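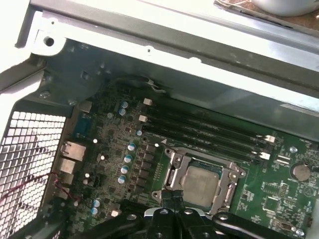 Graham Holroyd wrote: Before anyone changes another setting, could you tell me whether the jump happens while the foot pedal is down, or only at the moment it goes down? They look the same from the chair, but they're very different faults and I'd hate to send you off after the wrong one.

Ticket: Arm jumps sideways when taking over by hand controller
Opened: 5/12/18
Product: Pevmont hand controller, with Flirgate recorder
Site: Landeg bench
Priority: normal (though it feels higher than that when you're the one in the chair)
Status: closed

Original report

Hello all, and thank you in advance for your patience, as I know I go on a bit. We are teaching the arm to work at the processor socket on a server board. The way we do it is that one of us sits with the Pevmont controller, brings the gripper down over the socket slowly, settles the fingers either side of the chip, closes, lifts, and then sets it back. The Flirgate recorder saves the whole run. When we have enough good runs they go off to the training machine at Ultstead and we all hope for the best.

For the first few sessions it was lovely. You moved your hand, the arm followed, and apart from the usual stiff shoulder at the end of the afternoon there was nothing to complain of. Now, every so often, the wrist gives a quick hop to the left just as I am getting low. It isn't large. On a pick-and-place job with wooden blocks I doubt I'd have mentioned it. Over a socket it is enough to make me snatch my hand away, and of course snatching my hand away goes into the recording as well, so the run is spoiled twice over.

What I have tried so far:

Restarted the controller. No change.
Restarted the recorder. No change, and I lost the notes I had typed against the last run, so please do copy yours out first.
Turned the motion scale down from 3 to 2. The hop gets smaller but it is still there.
Swapped the USB lead for the spare in the drawer. No change.

I haven't touched the arm's own speed limits and would sooner not without somebody holding my hand.

Reply to Graham's question

That was a very good question and I'm a little ashamed I couldn't answer it straight off. I went back and did a set of dry approaches, stopping well above the board, and paid attention to my foot for once. It is only when the pedal goes down. If I hold the pedal the whole way from the start of the approach to the lift, the arm is as smooth as you like. If I let go halfway to shift my elbow and then press again, I sometimes get the hop. Only sometimes, mind you. A quick dab off and on seems safe. A long rest, where I put the controller down and flex my fingers, seems safe as well. It's the in-between sort of pause that does it, the length of time it takes to lean over, look at the fingers from the side and come back.

I should add that I pause much more on this job than I did on the last one. The approach is tight and I like to have a proper look before I go any lower, so it may be that the fault was there all along and I was simply never the right sort of slow to find it.

Graham Holroyd wrote: That's really helpful, and it points away from the arm and the lead. When you press the pedal, the controller takes your hand position at that instant and calls it zero. Everything after that is measured from there. If the position it grabs is an old one, the arm will hurry to make up the difference, and you'll see a hop in whichever direction your hand has wandered in the meantime. You said left. Do you lean left to look?

I do lean left to look. I was quite taken aback.
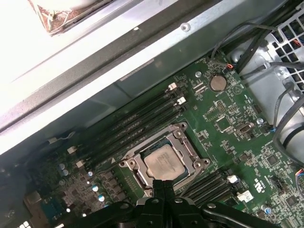
Steps we followed

1. Check the hold time on the controller. It's in the Pevmont panel under Pedal, in the second box down, and the label only says "hold". Ours was at 700, in milliseconds. When you lift your foot, the controller keeps your last hand position for this long and then throws it away and asks for a fresh one.

2. Check the buffer on the recorder side. In Flirgate it's called "pose buffer" and you'll find it on the page with the frame rate. Ours was at 900. So for a short stretch after each release, the controller had forgotten the old position but the recorder was still passing it along, and if my foot went down inside that stretch, the arm was given the stale one. Outside the stretch, either way, all was well. It fits the in-between pause so neatly that I read Graham's message out loud to the room.

3. Stop the arm and raise it clear before altering anything. Please don't skip this one. Changing the buffer restarts the stream, and you don't want the fingers down beside a chip when it does.

4. Set both values to 700. We brought the recorder down to meet the controller and left the controller alone, on Graham's advice. Save on both sides. The Flirgate page has a save button at the bottom and another at the top and only the bottom one does this page.

5. Put the motion scale back where you had it. I left ours at 2 in the end. I had been blaming the scale wrongly, but having spent a few days with it lower I found I was steadier near the socket and my wrist ached less, so there was some good in it.

6. Dry test. Arm up high, nothing to hit. Press, move, release, wait, press again, and vary the wait each time from a quick dab up to a good long rest. Move your hand well off to one side during the wait, on purpose, as you are trying to catch it out. Do this until you are bored and then a bit longer.

7. Same again lower down, with the gripper open and a scrap board underneath.

Results and a wrinkle

The dry test was clean, and so was the scrap board. I then made a full set of proper approaches with plenty of leaning about in between, and had no hop at all. I was very pleased and went and put the kettle on.

The wrinkle came afterwards, when we played a run back to see how it looked. The motion was right but the gripper closed a touch early, before the wrist had quite settled. In the live run I had certainly waited. I sat and watched it again and I could practically feel my own hand waiting. So I wrote to Graham once more with my apologies for keeping the ticket open.

Graham Holroyd wrote: No apology needed, I should have warned you. The gripper channel has its own delay figure, and somebody has most likely set it by hand to match the old buffer. Now that the buffer is shorter, the wrist is arriving sooner in the file but the gripper is still being shifted by the old amount. Look for "grip offset" and set it to follow the buffer. There's a tick box. Once it's ticked the number goes grey and you can't type in it, and that's as it should be.

Found it, ticked it, number went grey. The next run played back properly, with the pause at the bottom where I remembered making it. I do wish that box came ticked to begin with, and I've said as much on the suggestions page.
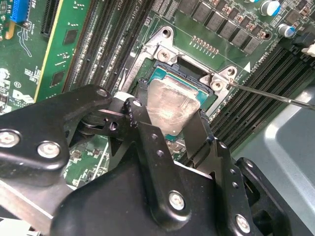

The next thing to settle was what to do with the runs we already had. I had rather hoped we could keep the lot, given how many afternoons went into them, but after talking it over with the people at Ultstead we have sorted them as follows.

Runs with a visible hop are out. They have been moved to a folder called "hop" and left there in case somebody wants to study the fault, but they are not to be sent for training. An arm that learns from those will learn to flinch.

Runs with no hop, where the pedal was held all the way down, are fine as they stand. The buffer and the old grip offset matched each other then, so the timing in the file is the timing that happened.

Runs with pauses but no hop are also fine, though I would ask whoever reviews them to go through at slow speed near the socket. I found a couple where there is a small wobble that I took for my own unsteady hand at the time. It may well have been my unsteady hand. If in doubt, leave it out.

Anything recorded between the buffer change and the tick box has the early close in it. Please don't try to mend these by sliding the gripper channel along in an editor. I did try, and I got one to look right and then couldn't get a second to match it. It's quicker to sit down and do them afresh.

Notes for whoever takes the chair next

Hold the pedal for the whole approach if you can manage it comfortably. The fault is mended, but a run with no breaks in it is still nicer for training and easier to review.

If you need to look from the side, stop high and look, then come down in one go. I used to stop low, and it made me tense.

Raise the chair. It was last set for somebody a good deal taller in the leg than me and the pedal was a stretch, which had a lot to do with my letting go of it so often.

Check the two values after any update. The recorder went back to 900 by itself after one in April, according to the change list, so that's very probably how this all began. I've written both numbers on a card and taped it beside the monitor.

Graham Holroyd wrote: Glad it's behaving. I've added the mismatch to the known problems page with your description of the in-between pause, which was better than mine. Closing this now, but do reopen it if you see so much as a twitch.

Thank you, Graham, will do. No twitches so far.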